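Surface Pattern & Repeat – wk 2 handout
Brambridge, room 13. Notes D. Koval, 01/09/2023

Recap from last time: motif = the single bit. Repeat = how it gets copied. Ground = what shows through behind. People keep mixing up the first two, pls check your sketchbooks.

Types of repeat you need to know
Block (straight grid)
Half drop – each column slides down by half. Hides the joins, good for florals
Brick – same thing but sideways
Mirror / turnover – flip along a line. See below
Ogee – onion shapes, we do this in week 4

Mirror repeats. Old weavers' trick, you only draw half the design. Strong centre line, so where you put it in a room matters a lot. Eye goes straight to the middle and starts finding faces, vases, moustaches. Can be lovely, can be a pain. Large scale makes it worse. 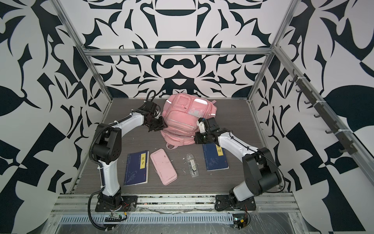
Fig. 1. Mirrored pattern on a back wall, dark on white. Find the centre line.

Scale next. Grorencombe sample book has 29 papers, look at the big ones pinned up AND from across the room. Totally diffrent. Small motifs go grey at a distance, large ones get chopped by doors and corners. Work out the drop before you order, waste goes up with repeat length.

Colour: two is enough for this project. Strong contrast shows every mistake in the join.

Reading: Sydorenko, ch. on turnovers, stop at p. 283. Clemen handout is optional (dry but the diagrams are good).

For next week
One motif, half only, in black ink. Trace it, flip it, tape the two together. Then try the same motif as a half drop. Bring both, and tracing paper – I wont have spares.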